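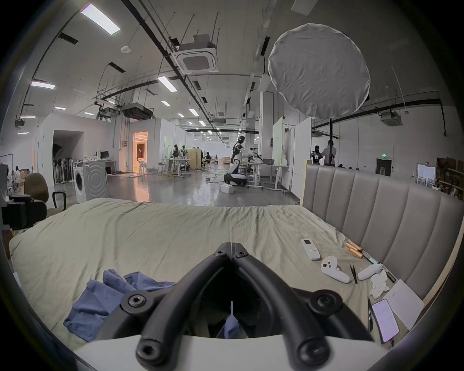 The green duvet and the grey headboard.

I have been sleeping badly since February, so this month I went back to basics and changed a few things one at a time. I kept notes, mostly so I would stop arguing with myself at three in the morning about what works.

First was the temperature. Our bedroom in Plillemberg sits over the boiler room and it stays warm well into the night. I had the thermostat at 70 and thought that was reasonable. I turned it down by 4 degrees and slept with the door open. The first night I woke up cold. After that I slept straight through until nearly 6, and I have left it there.

Second was coffee. I used to have a cup at lunch and another when I got home. Now the last one is before noon. I had a headache for two days and then it went away. I can't say for sure the coffee was the problem, but I fall asleep faster than I did.
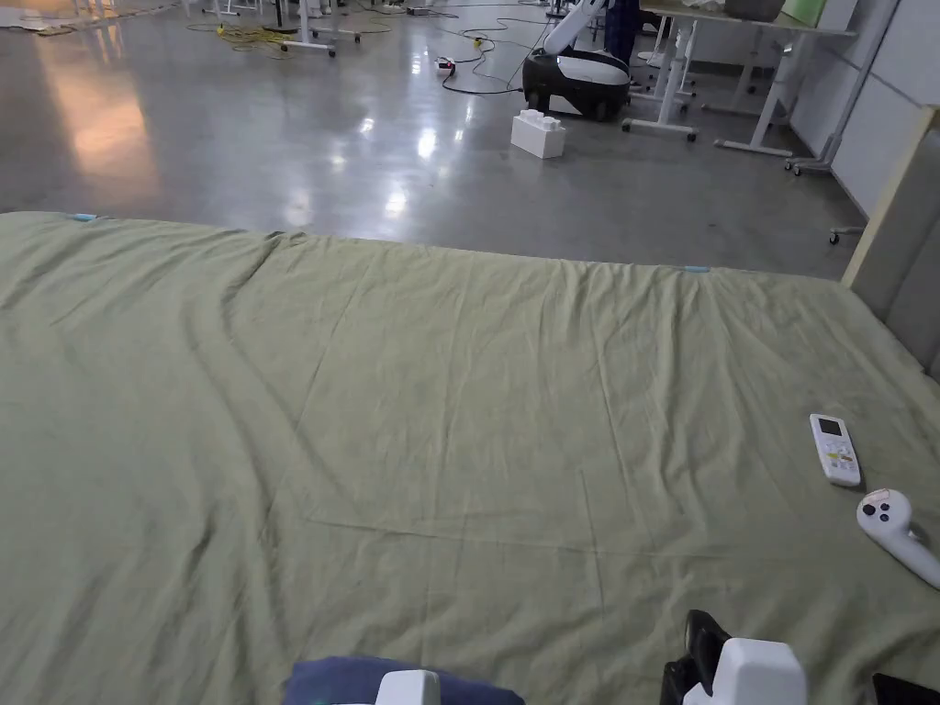

The third change was bedding, and I put that off the longest because it costs money. I had been using the same heavy comforter all year. Malathi Shenoy, who I used to work with, told me to try a lighter cover and add a blanket when it gets cold – simple enough. I looked at a Hao set and a Movik set and bought the Movik, mainly for the price. It wrinkles badly and I don't iron it. It also came out of the first wash with one corner seam open, so I sewed that up by hand.

I wash the covers every 2 weeks now. The shop on Stetanlow Street says every week, but they sell detergent.

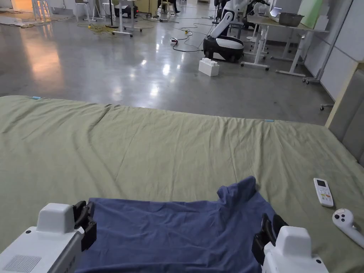

Photo: author's own

What didn't help: the white noise app, the herbal tea, and going to bed an hour early. The early bedtime was the worst of them. I just lay there listening to the pipes. My doctor's advice was to get up at the same time every day and let the bedtime sort itself out, and that has been closer to the truth for me.

I still have bad nights. Last night I was up from 1:30 until after three for no reason I could find – I read in the kitchen and went back to bed when my eyes got heavy. Next I want to try moving the phone charger into the hall. I'll write again when I've given it a month.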